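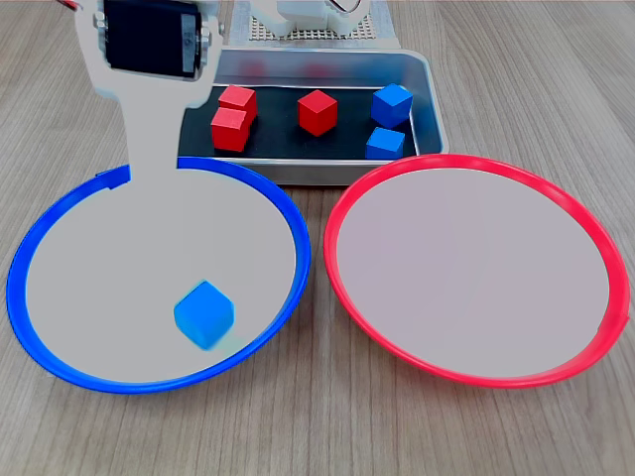
Sorting by colour with a cheap arm: what I tried and what I got

My project for the Wulari module started as a question about how little data you can get away with. I wanted the arm to pick small cubes out of a metal tray and put the red ones on the red plate and the blue ones on the blue plate, learning purely from me steering it through the job by hand. A child can do it, so I reckoned two weeks. I started in April and I'm writing this in June!

I recorded 400 demonstrations in total and trained the same small policy on different slices of them, using Flivitz for the recording and Abera for the training (both free, both a bit moody). Every trained version then got 700 single-cube attempts, spread over lots of evenings, with the cubes scattered afresh in the tray before each round.

The first version was rubbish. It scored 286 correct placements and most of the misses were grasps, with colour hardly coming into it. The fingers would come down just beside a cube, close on air, and then the arm would carry nothing very carefully over to a plate and let go. I watched it do that for a whole evening and felt quite sorry for it.

What helped most was changing how I gave the demonstrations. I'd been driving the arm in one smooth swoop because it looked nice, and my pauses over the cubes were all different lengths. So I re-recorded the lot with a short, steady stop above each cube before going down. Same number of demos, same settings, and misses near the middle of the tray dropped off sharply. Cubes sitting close together are still a pain, as the arm tends to nudge one while going for the other.

I also tried mirroring the recordings to get extra data for free. Bad idea with two coloured plates, obviously, because it swaps which side red is on. That cost me about 9 hours of training before I twigged.

Next I want to swap the plates over halfway through a run and see whether it follows the colour or just the side. My guess is the side, and the Tekis arm is booked out until I've handed this in, so the test will have to wait for the autumn.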